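About the Dultdale Gripper Club

We started with 4 students, a borrowed desk and a box of motors that smelled faintly of toast. The club now has 31 members, the motors have been replaced, and Alfredo Cruzado still keeps the box for sentimental reasons he declines to go into.

What we do is teach machines to pick things up. Toddlers manage it in an afternoon and we have been at it for five years. Members work with hand-held grippers first, so they find out how hard it is to hold a tray before they start blaming a robot for dropping one.

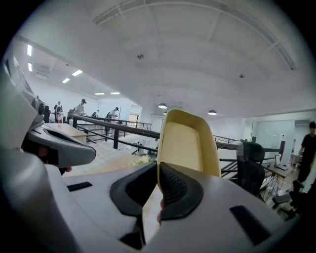
Yellow tray-shaped object, upright, in the hand-held gripper. Mezzanine level.

Celeste Gaete runs the beginner group and Lowri Bowen looks after the competition team, which goes to the Ulleck Open every May. Last year we finished fourth. The year before, our entry gripped the judging table and had to be talked down with a screwdriver.

You don't need to know any programming to join. You do need to label your batteries, put the hex keys back in size order, and accept that Analyn Tagle's word on the soldering station is final.

New members are welcome at any point in the school year. Ask for Cherry Mae Maglaya at the Otcombe building, room 113, after 4 p.m. Bring something you'd like to see picked up. No eggs, please.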